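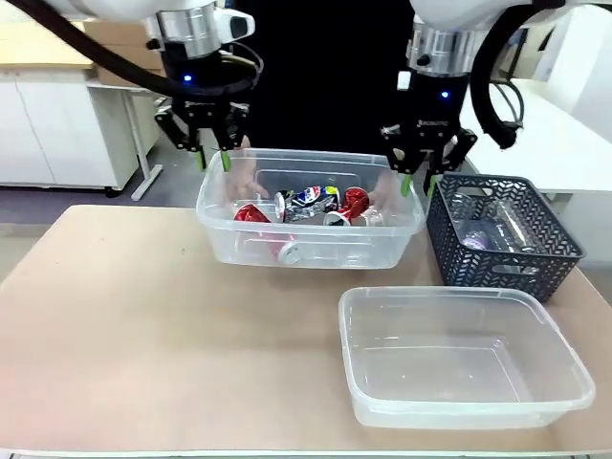
Hunton Transport: minibus and van roadside check, May
Vehicle: 14-seat minibus, route 445
Odometer: 2,330 km since last service
Checked by: Ratih Sembiring
Reviewed by: Funmilayo Okeke

1. Seats and belts: PASS WITH COMMENT
All seats fitted with belts. Belt in the rear row, left side, slow to retract. Clean and recheck.

2. Passenger numbers against licence: PASS
Driver's list matches head count. No standing passengers.

3. Doors and emergency exit: FAIL
Rear door opens from outside only. Inside handle turns but does not release the catch. Vehicle not to carry passengers until repaired. Cuvaritz garage told at 07:40.

4. Tyres: PASS WITH COMMENT
Front pair nearly at the limit. Replace both at the same visit. 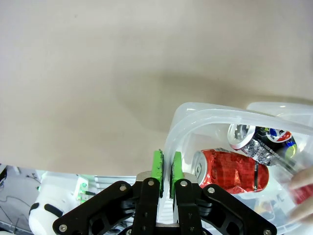
Green grip pads and black gripper, beige tabletop.

5. Lights and reflectors: PASS
Offside brake lamp cover cracked, lamp working. Order a cover.

6. Warning triangle, vests, first aid kit: FAIL
Only 2 vests on board. Kit has no burn dressings. Restock from the Cirero depot.

7. Driver's papers and hours: PASS
Licence and rest record seen. Last break entered correctly.

Items 3 and 6 to be signed off by F. Okeke before the vehicle goes back on the road. Item 1 can wait for the next service.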